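Chapter 5
Packaging and the Cost of Goods

Every product reaches a buyer in something – a sack, a box, a wrapper.

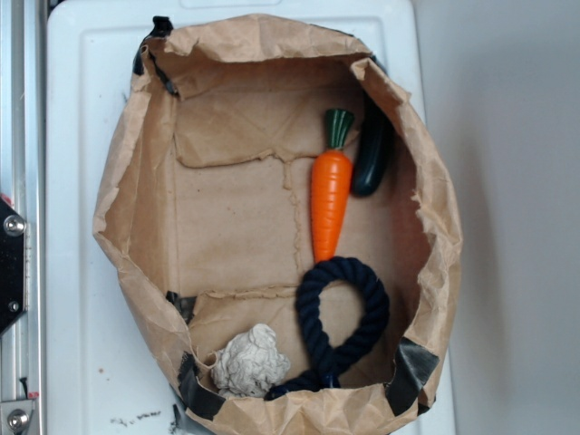 Figure 5.1 Open paper bag with folded rim

The Motdale mill sold 3,934 bags in May. Each sale carried a share of fixed cost.
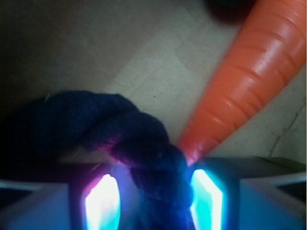
Is rent a fixed cost?
Rent is fixed, as it stays the same at any level of sales.

Variable costs rise with output.

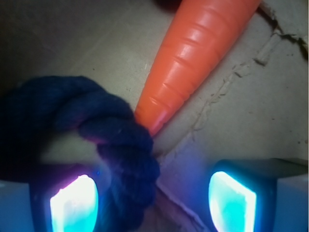

Unit cost is total cost divided by output. For a molded item such as an orange plastic carrot, the mold is a fixed cost and the plastic is variable.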